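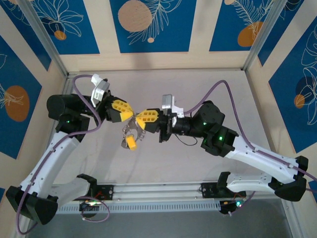 Vandenberghe puts two-armed stations into its Uvia packing hall

Uvia, April. Vandenberghe, maker and packer of keychains, luggage tags and other small metal gifts, has started to use two-armed robot stations in its packing hall in Uvia. The stations were delivered by the automation company Pretell and run on its Ikach control software. There are now 8 of them in the hall, and they take over the work that the employees themselves named as the most tiring: passing small parts from one hand to the other, hour after hour, so that they lie the right way for the card and the bag.

A keychain is a difficult object for a machine. The ring turns, the clip opens, and the tag swings below. Until last year every piece at Vandenberghe was picked up, turned and placed by hand. On a busy shift one packer could make this movement 1,894 times. Many of the employees reported pain in the wrist and thumb, and the company had trouble to find people who wished to stay longer than one season.

At the new stations one arm takes the keychain and brings it to the middle of the table, where the other arm receives it. Both arms have soft-gripping programmes prepared for each product, and a camera on each wrist helps them to find the piece. When the station is not sure of its grip, it stops and calls an employee. The employee corrects the position at the screen and the work continues.

The packing hall employs 44 people, and this number stays the same. Before the order was signed, Vandenberghe agreed with the works council that no contract would be ended on account of the stations. What changes is the content of the day. Each employee now spends a maximum of 4 hours per shift at the hand packing tables. The remaining time is used for looking after the stations, checking the finished goods and preparing the special orders, for which names and dates are engraved and which will continue to be packed by hand.

All employees of the hall received training during working time. The first part explains how to stop a station safely and how to start it again. The second part, which is voluntary, teaches how to show the arms a new product. Those who finish the second part move to a higher pay group. Nearly half of the hall has asked for a place.

The introduction was not without difficulties. In the first weeks the stations were slower than expected, and the early shift asked for the call signal to be made less loud, which has been done. The height of the screens was also changed after remarks from the employees. Speed is still lower than that of an experienced packer, but the stations can run through the breaks, and the daily output of the hall is again at its planned level.

Vandenberghe and Pretell will review the work together with the works council after the summer. A decision about further stations for the luggage tag line will be taken only after this review.

Press contact: Vandenberghe, Communication Department, Uvia
© Vandenberghe. All rights reserved. | Back to top

Recent news
New opening hours for the Uvia factory shop
Vandenberghe changes to paper bags for all keychains
Apprenticeships in engraving: applications now open
Pretell and Vandenberghe sign agreement on service and training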